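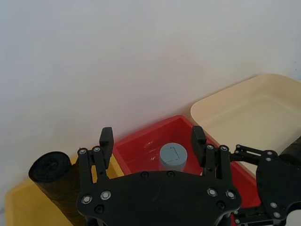
How do countries share a river?

Rivers are very bad at geography. They start up a mountain, wander downhill and cross borders without showing a passport. If a river runs through your country and then through the one next door, you both need it, and you will both be quite sure that you need it more.

Let's borrow a river to see how it works. We'll call it the Rustar. It is 2867 kilometres long, and it flows through two countries. Guerra is at the top, in the hills. Zorow is at the bottom, where the river meets the sea.

Upstream and downstream

Guerra is upstream, so it gets the water first. Zorow is downstream, so it gets whatever Guerra has left, plus anything Guerra has dropped in. You may know this feeling if you have ever had the second bath.

One year, Guerra decides to build a dam. A dam is a giant wall across a river. It holds water back in a lake and can be used to make electricity. Guerra is delighted. Zorow's farmers, whose rice needs a lot of water, are less delighted. They write a letter. Guerra writes one back. The letters are extremely polite and everyone is furious.

Time for a treaty

A treaty is a promise between countries, written down and signed. It is a bit like the rules two sisters might stick on the door of a shared bedroom, with more lawyers.

To write one, people from both countries have to meet. Neither wants to go to the other's capital, so they pick the small border town of Flokstead, which has one hotel and a great many ducks. There they talk about three things.

How much water must Guerra let through, and when? A flood in winter is no use to rice that is thirsty in July.

Who keeps the water clean?

What happens in a dry year, when there isn't enough for anybody?

The last question takes the longest. The talking goes on for around 10 years, and a good part of the first one is spent deciding who sits where.

Who makes them stick to it?

There is no world headteacher who can keep a country in at break. Usually the two sides set up a river commission, a group of people from both countries who measure the water and share the numbers. If they still can't agree, they can ask a court or another country to help sort it out.

Most of the time, countries do keep their promises about rivers. Moving house is difficult when you are a country, and your neighbour will still be there next year.

Words to know

Border: the line where one country stops and another starts.
Upstream: nearer to where the river begins.
Downstream: nearer to the sea.
Commission: a group given a job to do, and usually a lot of meetings to do it in.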